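November 3, 2024

Well, the Dendia books are done! I kept telling myself I'd start them early this year and of course I was still matching receipts at ten last night, with a cold cup of tea and the cat on the bank statements. There was one missing invoice for $1,106 that I hunted through three folders and then found stapled to the back of a different one. I could have cried. 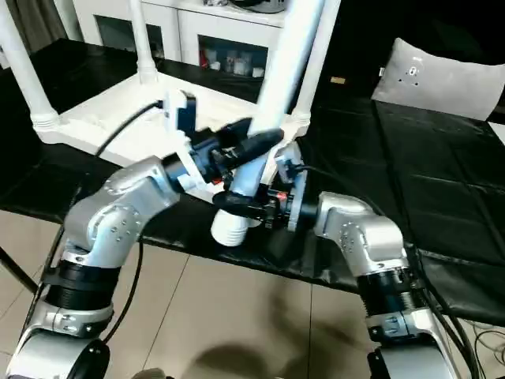
White stool, upside down on the black table.

Mārtiņš Jõgi called this morning and wants me to take on Fereo too, plus his sister's place, Mekonnen. I said yes to Fereo before he'd even finished the sentence (typical me). That makes 37 clients, and I had sworn in May I'd stop at 30. I'm going to have to hire someone part-time – or finally send the payroll stuff out to another firm, but then I'd worry about it all day anyway.

Also raised my monthly fee to $105 for the small ones. Wrote the email, deleted it, wrote it again, hit send and went for a walk. Two people have replied so far and both were perfectly nice about it!

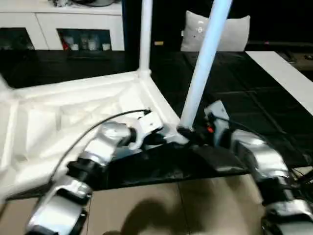
Tomorrow

Call Fereo back about their payroll dates. Ask Forkum for a quote. Buy folders, the thick ones.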